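Politics > Coalitions > FAQ
Last updated 11/21/19

How do coalition talks start?
The largest party invites the others in.
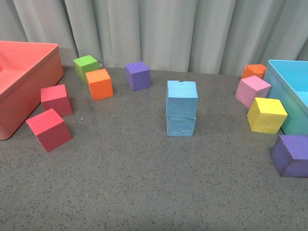

Small parties can bargain surprisingly well, and I love watching that part!

Who gets the finance ministry?
Often the junior partner asks for it first.

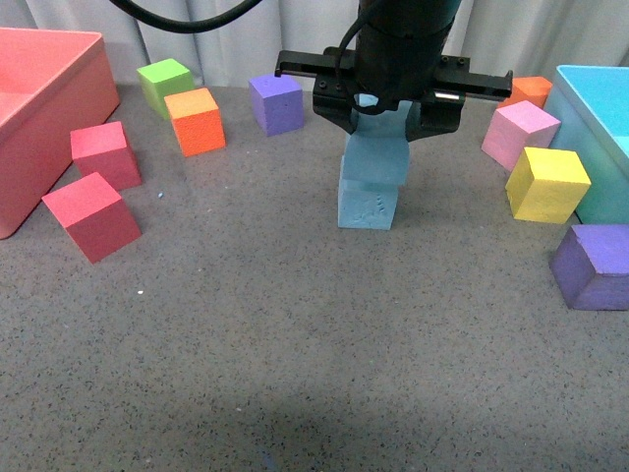
Do members vote on the deal?
In some parties, yes, by mail.

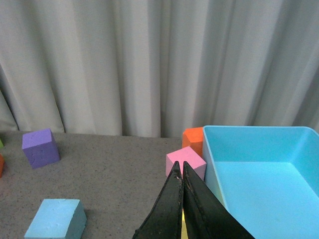 Purple cube near the curtain

Can a coalition lose its majority?
Sure, and then it gets exciting! 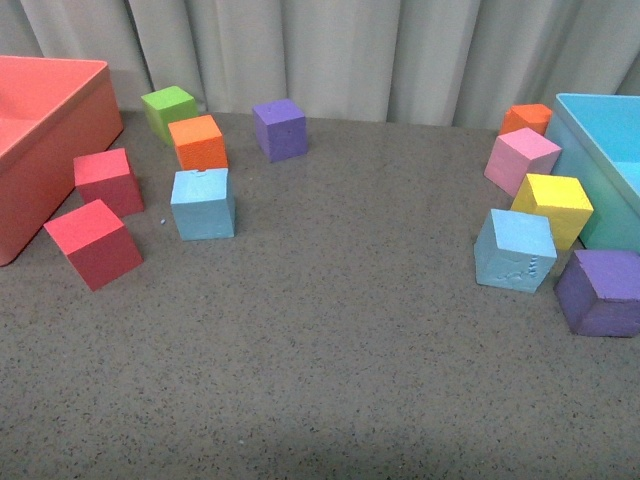
Cubes between two bins

30 shares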